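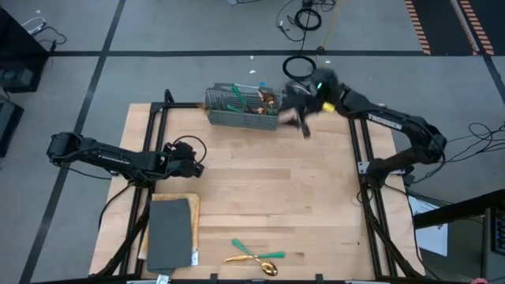

목재 상판 작업대와 양쪽의 검은색 로봇 팔

Trollent 구성원 소개 데이터

데이터 카드, 최종 수정 2024년 7월 22일

개요
Trollent 채용 페이지에 실린 구성원 소개 글을 모아 정리한 텍스트 데이터입니다. 아날로그 설계, 디지털 검증, 레이아웃, 테스트 직군의 글이 들어 있습니다. 사내 검색과 신규 입사자 안내 페이지에서 쓰려고 만들었고, 외부 배포본에는 본인이 공개에 동의한 글만 남겼습니다.

구성
소개 글은 56편이고 문단 단위로 나누면 거의 800개 문단입니다. 원문은 영어이며 일부 글에는 한국어 번역이 붙어 있습니다. 파일은 두 개입니다. profiles.jsonl에는 본문이, teams.csv에는 팀 이름과 직군 코드가 들어 있습니다.

필드
id: 글 번호. 삭제된 글의 번호는 다시 쓰지 않습니다.
team: Dramside, Bangash, Velen 중 하나. 팀을 옮긴 사람은 글을 쓸 당시의 팀으로 적습니다.
role: 직군 코드
joined: 입사 연도. 월과 일은 뺐습니다.
text_en: 영어 본문
text_ko: 한국어 번역. 없으면 빈 문자열입니다.
topics: 문단별 주제 표시(학업, 첫 업무, 현재 업무, 팀 운영, 가족, 취미, 기타의 7종)

수집과 정리
본문은 인사팀이 인터뷰한 뒤 본인 확인을 거쳐 게시한 것입니다. 머리말, 버튼 문구, 채용 공고 링크는 지웠습니다. 자녀 이름, 거주지, 출신 고등학교는 일반 표현으로 바꾸었습니다. 대학과 학위는 본인이 원한 경우에만 남아 있습니다. 줄임표와 따옴표는 원문 그대로 두었습니다.

주제 표시는 두 사람이 따로 달고, 갈린 문단은 Fung-ping Kwok이 최종 결정했습니다. 한 문단에 주제가 여럿이면 먼저 나오는 것을 적었습니다. 그래서 취미가 마지막 문장에만 나오는 글은 topics로 검색해도 잡히지 않습니다.

알려진 문제
Velen 팀의 글이 다른 팀보다 짧습니다. 예전 양식에 글자 수 제한이 있었습니다.
Bangash 팀의 role 값에 옛 코드 TST와 새 코드 TEST가 섞여 있습니다. 10월 판에서 TEST로 통일할 예정입니다.
번역문의 직함 표기가 일정하지 않습니다. "프로젝트 리더"와 "과제 책임자"는 같은 직함입니다.
퇴사자의 글은 요청이 있을 때만 지우므로 현재 인원과 맞지 않습니다.

사용 범위
문서 검색, 요약, 번역 점검에 쓸 수 있습니다. 개인의 성과나 승진 가능성을 추정하는 용도로는 쓰지 마십시오. 채용 페이지용 글이라 어려웠던 일이나 불만은 거의 나오지 않으며, 조직 만족도 자료로도 맞지 않습니다.

읽는 법
인코딩은 UTF-8이고 한 줄이 글 한 편입니다. 문단 구분은 본문 안의 빈 줄로 합니다. teams.csv를 스프레드시트에서 바로 열면 코드 앞자리의 0이 사라지니 텍스트 형식으로 불러오십시오.

수정 및 삭제 요청
글 번호와 고칠 내용을 적어 Fung-ping Kwok에게 보내면 됩니다. 삭제 요청은 다음 판을 기다리지 않고 반영하며, 변경 내역에는 번호만 남깁니다.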